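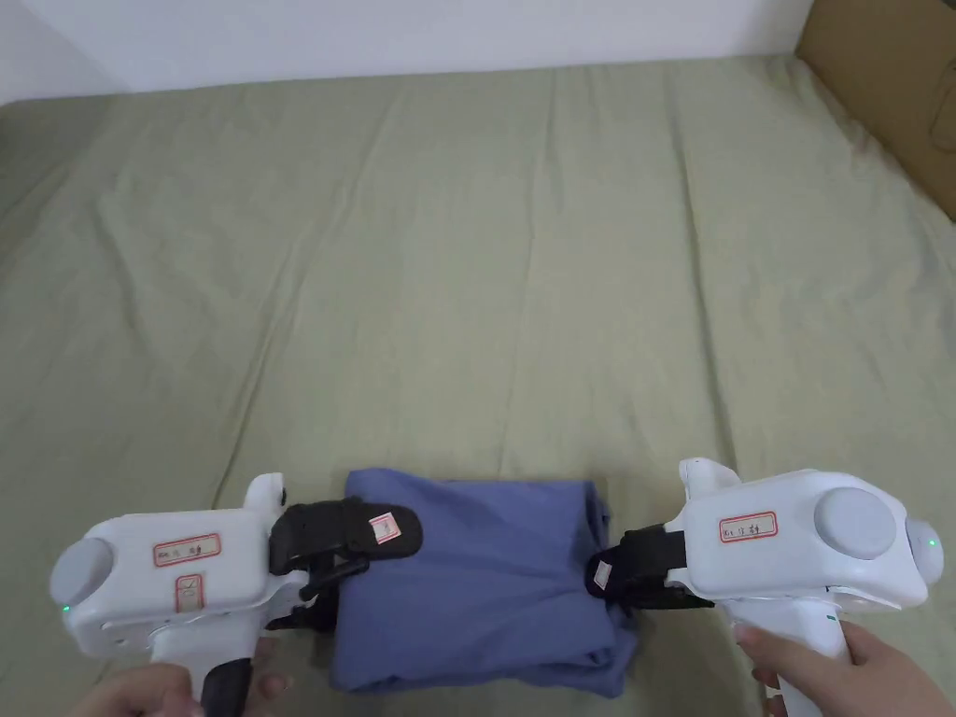
## Hand-held grippers at home: tips from the folding build

I've been building a pair of hand-held grippers on and off since August, half of it in my spare bedroom and half at Helomwood, the shared workshop I pay into. The plan is to fold laundry with them, record how I do it, and later hang the same fingers on a small arm that lives on my bench. The arm is still in pieces. The grippers work, mostly, and I keep getting asked how, so this page is where I dump what I've learned (last tidied 2024-01-10).

### Practice on a bed

I started out folding on the workshop bench and hated it. The fingers kept knocking against the hard top, and every knock made me tense up and squeeze. A bed gives a little, so you can push the lower finger down and slide it under the edge of the cloth. A plain sheet helps too. Mine is sage green, and a blue-violet top shows up well against it, both to me and in the recordings. I tried a striped duvet cover once and spent the whole evening chasing edges that were really stripes.

Don't bother ironing the sheet! Tug it flat if a ridge gets in the way of the fingers, and leave the rest.

### Pad the fingers, then pad them again

Bare fingers slip on anything thin. My first pads were shelf liner, which gripped great and left crumbs on everything. Next came bicycle inner tube - good, but smelly. What I use now is a soft black rubber sheet, cut a hair wider than the finger and glued on with contact cement. Let both sides go tacky before you press them together, and clamp overnight. Wipe the pads down with a damp cloth every few sessions, or the lint builds up and you're back to slipping.

### Label everything, by hand

You will mix up left and right. I did it 2 times in one weekend and lost a morning of recordings to it. Put a big label on top of each housing where you can read it while you're holding the thing, and a smaller one on the front for a check mark once you've tested it. The red-bordered stickers from the office aisle are perfect. Use a fine marker, let it dry before you touch it (ask me about my thumb), and stick them on after you've wiped the plastic with rubbing alcohol.

Small parts too. I put a little tag on the fingers themselves, so a spare set doesn't end up on the wrong body.

### Look for the green lights first

Each of my housings has a small green light on it, and I wired mine so green means it's awake and ready. Check both before you pick up the first piece of clothing. I've folded an entire basket with one side asleep, and there's no getting that back. If you're picking a spot for the light on your own build, put it out toward the end of the body where your hand can't cover it.

### Handles and tired wrists

Angus Menzies at the workshop talked me into moving the handle underneath the body, and he was right. With it straight out the back, my wrists gave up after 19 shirts. Underneath, I can hold both grippers angled in toward each other and keep going for a good long podcast. Round off any printed edges with fine sandpaper, too, especially where your fingers wrap.

### Picking up a folded stack

This was the part I got wrong the longest. Some things that help:

- Come in from both sides at the same height. If one hand is higher, the bottom layer slides out.
- Pinch the edge of the stack, and don't go for the middle.
- Close slowly until the cloth bunches a bit, then stop.
- Loose folds hanging down at the front are fine. Set it down and tuck them after.
- Start with a soft knit. Leave slippery linings for a day when you're feeling patient.

### Keep your recordings sorted

I'm up to 2,216 folds, and for the first few hundred I named the files whatever popped into my head. Please don't. I use the garment, the side I started from and a number, and I throw out the bad ones the same night while I still remember why they were bad.

Next job is the linkage behind the fingers, which has picked up a squeak. I've tried a dab of dry lube on the pivots and kept it well away from the pads. If that doesn't fix it, the whole thing comes apart again on Saturday.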